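Ostcombe Water District
Customer Questions

Billing and accounts

When is my bill due?
Bills are due 18 days after the date printed in the top right corner. If the due date falls on a holiday, payment is accepted without a penalty on the next business day.

How can I pay?
By check, by automatic withdrawal, online with a card, or in person at the Holloway Street office. The drop box next to the office door is emptied at 8 a.m. Payments left after that are posted the next business day. Please do not put cash in the drop box.

I am moving. How do I close my account?
Fill out Form 533 and send it to us at least four business days before you move. The form is at the front counter and on the Forms page. We take a final reading on the date you give and mail the last bill to your new address. If you move within the district, check the transfer box on the same form and your deposit moves with you.

My landlord pays the water. Can I still get notices?
Yes. Tenants can sign up for service notices at any address. You won't see billing information.

Why is my bill higher than last month?
Outdoor watering and running toilets are the usual causes. To check a toilet, put a few drops of food coloring in the tank and wait without flushing. If color shows up in the bowl, the flapper is leaking. To check the rest of the house, turn everything off and look at the leak dial on the meter, which is the small triangle on the face. It should not move.

Can I get a credit for a leak?
One leak adjustment is allowed per account per year. Send us the repair receipt or, if you did the work yourself, the receipt for parts. The adjustment covers part of the extra water only. Sewer charges are set by the city and you will need to ask them separately.

What does it cost to have service turned back on?
The reconnection fee is $40 during office hours. The past due balance has to be paid first, or a payment plan signed.

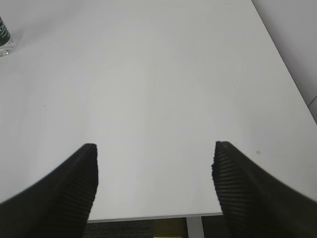
Black gripper fingers with ribbed inner pads, white surface between them.

Meters and pipes

Who is responsible for the pipe in my yard?
The district owns the main, the line from the main to the meter, and the meter. The owner of the property takes care of everything from the meter to the house, including the shutoff valve on the house side.

Where is my meter?
For most homes it is in a box with a round or rectangular lid near the sidewalk. In the Liltska neighborhood the older houses have meters in the basement. If you can't find yours, call us with the street address and we can tell you which side of the lot to look on.

Can I shut the water off at the meter myself?
Use your own shutoff valve if you can. The valve on the street side of the meter is ours and needs a meter key. Customers who break it are charged for the repair. In an emergency call us at any hour and choose option 2.

Something is planted or parked over my meter box. Is that a problem?
We need to be able to lift the lid. If we can't, we will leave a tag on your door and estimate the reading. After two estimated readings in a row we will contact you to set up a time.

Will you mark the lines before I dig?
Request a locate through the state 811 service before any digging, even for a mailbox post. They contact us and we mark our lines in blue. We do not mark private lines past the meter.

Water quality

Where does our water come from?
Kullance Reservoir supplies the whole district for most of the year. In late summer we also draw from two wells on the east side. Some customers notice a difference in taste during the changeover. The water from the wells is a little harder.

My water looks cloudy. Is it safe?
Fill a clear glass and let it sit. If it clears from the bottom up, the cloudiness is air, and that is harmless. If it stays cloudy, or if you see particles, call us and we will come out and take a sample.

Why is my water brown?
Flushing hydrants or repairing a main can stir up sediment. Run the cold tap in the bathtub until it is clear. Hold off on laundry until then, especially whites. We flush hydrants in February and post the streets on the home page.

Should I keep bottled water at home?
We suggest it. Repairs to a main can take most of a day, and a boil notice can last longer than that. Small bottles are easier to share out and carry than large jugs. Keep them out of the sun and away from gasoline, paint and cleaning products. 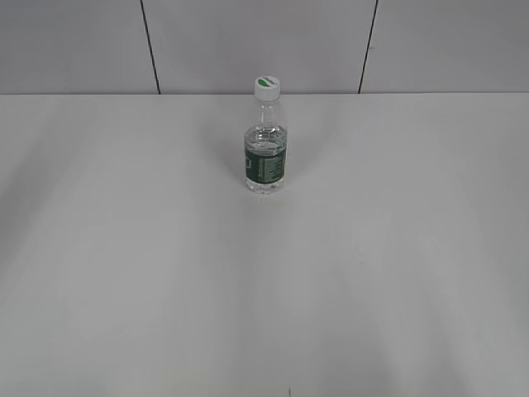 You can also store tap water. Use clean containers made for food, fill them to the top, close them tightly and write the month on the lid. Change the water every six months. Milk jugs are not a good choice, as they are hard to clean completely and they crack.

What do I do during a boil notice?
Bring water to a full rolling boil for one minute and let it cool before you use it for drinking, cooking, brushing teeth or making ice. Throw out ice made since the notice began. Showering is fine for adults if you don't swallow any. We will tell you when the notice is lifted by text, by phone and on the home page.

Do I need a filter?
The water meets all standards without one. Some people like the taste better with a filter. If you have one, change the cartridge on the schedule the maker gives.

Can you test the water in my house?
We test for lead at the kitchen tap on request if your house has an older service line. For other tests, we can give you a list of certified labs.

Question not listed? Call the office or use the contact form.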